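14 shares · 13 comments

Do you carry too much stuff? Come and empty your bag with us!

I'm looking for people who live or work in Irnonwood and who never quite know what's at the bottom of their backpack. I run the Trotport everyday carry study, and this spring we want to find out how people sort, pack and find the small things they haul around all day. Keys, cables, pens, that one adapter you swear you had on Monday – all of it.

You'd come by our room on the second floor of the Miettinen building for one visit of 90 minutes. You bring your own bag, just as it is (please don't tidy it first, I mean it!). We lay everything out on a table, chat about what you use and what you don't, and then you pack it all back the way you like. After that you do it again with a set of our things, so I can compare how different people go at the same pile.

You can join if you're 18 or older, carry a bag most days and are fine talking out loud while you pack. No skills needed, and messy people are very welcome. You get a $40 gift card at the end of the visit, plus coffee, and I'll pay your bus fare if you're coming in from Vultby.

We have 184 sign-up places and they run through October. Evenings fill up first, so if you can make a morning, tell me!
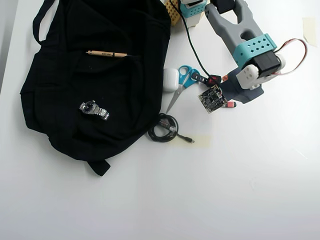 Page last changed: March 20, 2025

Our set is ordinary stuff, the kind you probably own too: a black backpack, a pencil, a wristwatch, earbuds in their white case, blue-handled scissors, a key fob, a red USB stick, a coiled black cable and even a little circuit board. Where would you put the scissors? People have strong feelings about that one, and I love hearing them.

To sign up, leave your first name and two or three times that suit you at the front desk in Miettinen, or call and ask for extension 492. I'll get back to you within a week with a time and directions to the room.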